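Trarkgate Robotics Club
Bench Exercise 2: Block Transfer to a Taped Square

Prepared by Lurdes Esteves. Setup notes by Joaquim Meireles. Revised Thursday, October 29, 2020.

This exercise follows the jogging and homing session. Students should already be able to enable the arm, move it in joint and linear mode, and stop it from the pendant. Anyone who has not been signed off on the stop procedure works as the observer until they have.

Goal

Pick up a colored cube from a row, place it inside the taped square, and return the arm to its park position. The cube must end up with no part of it on the tape. The same program must then run again from the start without any point being retaught.

Before power-up

1. Check that the flange bolts on the arm base are tight. Report a loose bolt to the session lead and leave it alone.
2. Clear the table of tools, cables, and notebooks.
3. Wipe the gripper fingers with a dry cloth.
4. Load the Frade template program and save it under your team name. Do not edit the template.
5. Set the speed override to the training value. It stays there until step 6 of the teaching section.

Laying out the table

Set the cubes in a row behind the square, touching each other, in the order green, red, yellow when read from left to right. Leave a short gap of bare table between the row and the tape. The black strip on the robot side of the square is a reference mark and is never a drop location. The holes in the tabletop are not reference points either. Two teams used them last May and had to start over when the base was remounted.
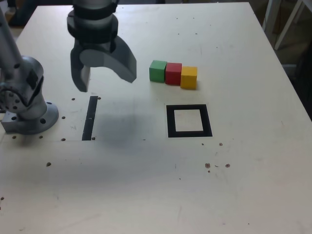
Start with one of the end cubes. The middle cube has a neighbor on both sides, and a finger that comes down on a neighbor will push the whole row out of place. Once an end cube has been moved, the next one has a free face and can be approached the same way.

Teaching the points

1. Jog to a point above the first cube with the fingers open. Store it as ABOVE_PICK.
2. Switch to linear mode and lower the gripper straight down. Stop when the fingertips are below the top face of the cube and still clear of the table. Store it as PICK.
3. Close the gripper at low force. If the cube turns as the fingers close, open them, correct the wrist angle, and store PICK again.
4. Return to ABOVE_PICK, then jog over the center of the square. Store it as ABOVE_PLACE.
5. Lower in linear mode until the cube rests on the table. Store it as PLACE and open the gripper. Go back up to ABOVE_PLACE before any sideways motion.
6. Run the sequence one line at a time. If every line is clean, run it continuously and raise the override one step.

Watch the right finger during step 2. It sweeps outward more than the left one and needs more room on that side. Teams that line up by the left finger alone tend to clip the next cube.

Wait times

The template waits 700 ms after the close command and 800 ms after the open command. Leave both as they are for the first run. Shortening the first one is the usual cause of a dropped cube - the arm starts to lift before the fingers have settled.

Common faults

Cube lands on the tape: PLACE was taught with the cube off center in the fingers. Reteach PICK first, then PLACE.

Arm stops with error 236: the path between two points passes too close to a joint limit. Add a point between ABOVE_PICK and ABOVE_PLACE at the same height.

Second run misses the cube: the cube was put back by eye. Mark its corners lightly in pencil before the first run.

Record sheet

Write down the final point values, the override used, and any fault codes. Save the program to the Ilau folder on the club drive. The sheet goes in the Fonis binder, signed by the operator and the observer.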